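Review: Griddale Fixture Board, fabric-covered, used by the Rarndale robotics club

We bought the Griddale board in September for the manipulation project, after the bare tabletop proved too slick for cables and cubes. Eleven students have used it since, in sessions run by Berwyn Gittins.

Grip
The fabric holds light objects well. A Rubik's cube stays where it is put. A power strip still shifts when the hand closes on its cord, so we start each run by pressing the strip down and squaring the coil.

Contrast
The beige cover is the reason to buy it. White parts on our white table gave the detector trouble – on the beige, edges came back clean at the default threshold. Dennis Ashworth's group reran nine old trials and had to retune only the wall switch.

Size
Adequate for one long object and two small ones. The peg rack and the parts bin have to sit beside it.

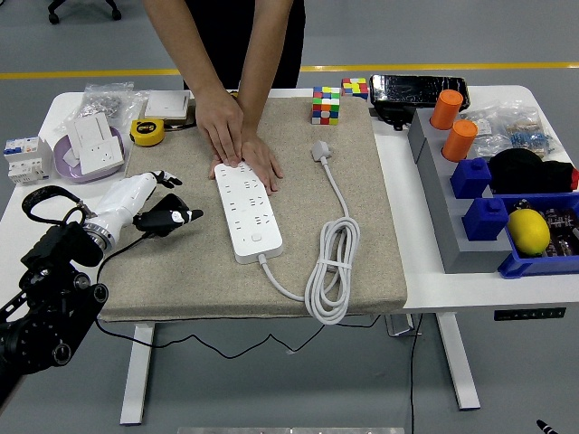 Wear
The fabric has started to pill along the front edge, where wrists rest. Griddale sells replacement covers in packs of two. The Huvwood board we tried last year had a glued cover and could not be repaired.

Verdict
Eight out of ten. Recommended for clubs with a fixed table. Check the corners on delivery – one of ours came lifted and needed a staple.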